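# Washing and Wear of Household Fabrics

Textiles and Materials, term report
September 11, 2020 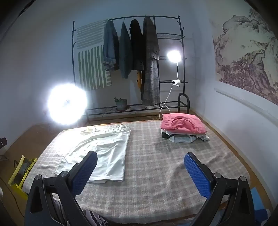 Figure 1. Checked cloth in beige, grey and off-white, with wrinkles at the right side and front.

## 1. Background

Fabrics used on seats and beds are rubbed every day and washed only now and then. Clothing is the reverse. Most care labels are written with clothing in mind, and the advice for household cloth is often a single line about temperature. Our group wanted to know how much a brushed fabric changes when it is washed often, and whether the drying method matters more than the wash itself.

We used three fabrics bought from the Hervieu remnant shop in Custham. Fabric A was a brushed cotton check. Fabric B was a plain cotton canvas. Fabric C was a polyester fleece sold under the name Calero.

## 2. Method

Squares were cut from each fabric and the edges were overlocked to stop fraying. Every square was marked with laundry pen so that shrinkage could be measured between fixed points. The distance between the marks was 212 mm at the start.

All squares went through 7 wash cycles with the same powder. Half were tumble dried and half were hung on a rack in the school laundry room. After the last cycle the squares were left flat overnight before measuring.

Pilling was graded by eye against a printed chart, from 1 (heavy) to 5 (none). Two members of the group graded each square without seeing the other's grade. Where the grades differed we used the lower one.

## 3. Results

Fabric A shrank the most. The tumble dried squares lost more than 3 percent along the length and less across the width. The hung squares also shrank, but the change was small enough that a ruler error could explain part of it.

Fabric B hardly moved in either group. It came out of the dryer stiff and creased and needed pressing before it could be measured.

Fabric C kept its size but had the worst pilling, grade 2 in the tumble dried group. The pills were mostly along the folds.

## 4. Problems

One square of Fabric B was lost between the fourth and fifth cycles and was left out of the results. The dryer in the laundry room has no temperature display, so we can only say it was on the medium setting. We also had no rubbing machine. The Granance test described in our course notes needs one, and it would have told us more about wear than washing alone did.

## 5. Cost

The fabric, thread and powder came to 78 dollars. Most of that was the brushed cotton.

## 6. Further work

The next group could repeat the test with a cooler wash and hang every square. It would also help to cut the squares larger, as the overlocked edges pulled in on Fabric A and made the outer marks hard to read.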